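Gremenmont opens clothing repair counter in former Caruso shoe shop

Residents can have clothes mended at low cost from August, with evening classes to follow
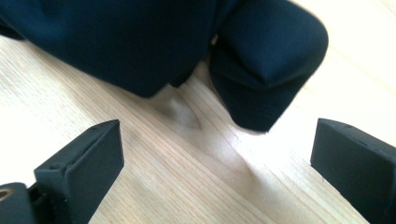

Gremenmont Town Partnership will open a clothing repair counter in August at the former Caruso shoe shop on Mill Lane, which has stood empty for two years. The counter will take in everyday clothes for mending and alteration, including split seams, broken zips, worn cuffs, missing buttons and moth holes in knitwear.

Most repairs will cost £10 or less. Customers will be given a price before any work begins and can take the item away again if they decide not to go ahead. Zips in heavy coats and full relining will be quoted separately.

The service will be run by Brikier, a mending business that has traded from a stall in Gremenmont covered market. The stall will close when the new counter opens, and any items already booked in there will be moved across to Mill Lane for collection.

Gianni Santoro, who runs Brikier, said: "We get a lot of work trousers and school jumpers, and people often say sorry for bringing them in, as if it ought to be a wedding dress. Plain things are what we want to see. At the market I had one machine and a rail. Now we can keep two machines threaded all day, one light and one dark, and get the simple jobs back to people sooner."

A survey of shoppers carried out by the Partnership last winter found that many had clothes at home they would wear again if they were mended. The most common reasons for not having the work done were cost and not knowing where to go.

Evening classes in hand sewing will start once the counter has settled in. They will cover hems, buttons, darning and patching, and will be held in the back room at Mill Lane from 6.30pm. Learners should bring one item of their own that needs work. Needles and thread will be provided, and there is no need to own a sewing machine. Places will be booked at the counter.

Dusow, the Gremenmont fabric wholesaler, has agreed to supply offcuts and ends of rolls for patches. Customers may also bring their own cloth if they would like a closer match — an old pair of trousers in the same weight is often the best source.

Items should be washed and dry when they are handed in. Leather, suede and waterproof jackets cannot be accepted at present.

The shopfront has been repainted and a level entrance put in. The building work was paid for by the Partnership's empty shops fund, which has a further premises on Mill Lane under discussion. Around 50 people have already asked to be told when class bookings open.

Enquiries about the repair service should be made to Brikier at the covered market until the move. Press enquiries should go to the Gremenmont Town Partnership office.

ENDS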